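Learn a song by ear in 13 minutes a day

Bernadette Marchal, Monday practice notes

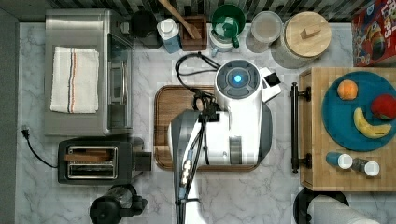 Kitchen counter, microwave on the left.

Pick a short tune. Two lines, no more.

Listen twice, hands off the instrument. Hum the bottom note till it sticks.

Set metronome to 62. Slow, yes. Clap the rythm first, then sing it on "la".

Now find the first note on your keyboard or guitar. Only that one. Add the next when you can sing the jump between them.

Stuck? Loop just the bar thats giving you trouble, then back up one bar and run into it.

Write nothing down until day 2. Then chords, bass note first.

Next time: minor keys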